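August 30, 2024 – Brumlow cell

Well, the left arm let go again, on cycle 174 of what was meant to be a nice quiet run of 200. The gripper lost its signal halfway through the lift and opened, and I suspect the short cable at the wrist, which I have been meaning to look at since February (my own fault, I know).

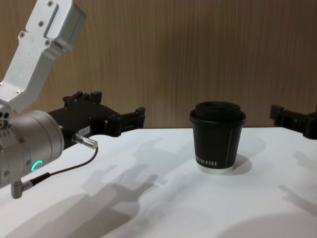

Until I've swapped that cable, please keep to lidded paper cups and nothing hot in them – and if it drops one on you, write down the cycle number for me.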